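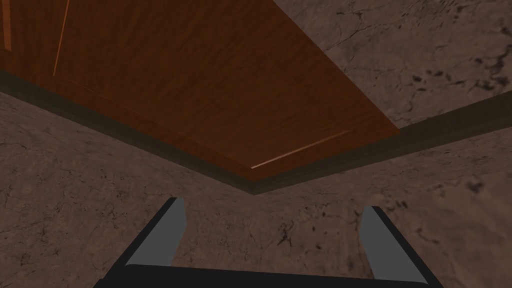

Valaseck Furniture Works to Reopen as Trade School

20 Sep 2018

The former Valaseck furniture works on Dorkine Street will reopen in November as a school for cabinetmaking and wood finishing, the town council said after its meeting this week. The building has stood empty for five years.

The council voted to lease the ground floor and the old drying shed to Bakhtiari, a joinery firm that has trained apprentices at its own shop on the north side of town. The lease runs for five years with an option to renew. Rent for the first year was set at $1,210 a month, and the school will pay for its own heat and water.

The first class will have room for 80 students, split between day and evening courses. The day course covers basic joinery, chairs and tables, and machine safety. The evening course is meant for people who already have jobs and will deal mostly with repair and refinishing. The council received 314 letters and cards during the comment period, most of them in favor. Several people who live on Dorkine Street wrote to ask about noise from the saws and about trucks using the alley.

In answer to those letters, the lease limits the use of heavy machines to the hours between 8 a.m. and 6 p.m. Deliveries will come in by the rear gate on Evis Avenue. The evening classes will use hand tools only.

Work on the building began over the summer. The roof over the drying shed has been replaced, and new wiring has been run to the main floor. The loading dock still needs repair and will stay closed until spring. The upper floor is not part of the lease. The council has not decided what to do with it, though a storage area for the town archive has been discussed.

Valaseck made dining tables, sideboards and church benches at the site for most of the last century. Many homes in the county still have a piece or two, and the repair course will take in older furniture from residents for students to work on. Owners will pay for materials but not for labor.

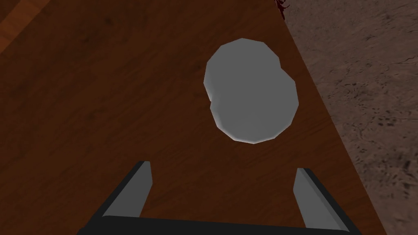

How to Apply

Application forms are at the town library and at the Bakhtiari shop. Day students must be at least 17. There is no upper age limit and no experience is needed for either course. Fees will be posted at the library once the council approves the final budget.

Residents who want a table or chair repaired should leave their name at the library desk and should not bring furniture to the building before classes start. An open house is planned for the first week of November. Parking will be on Evis Avenue.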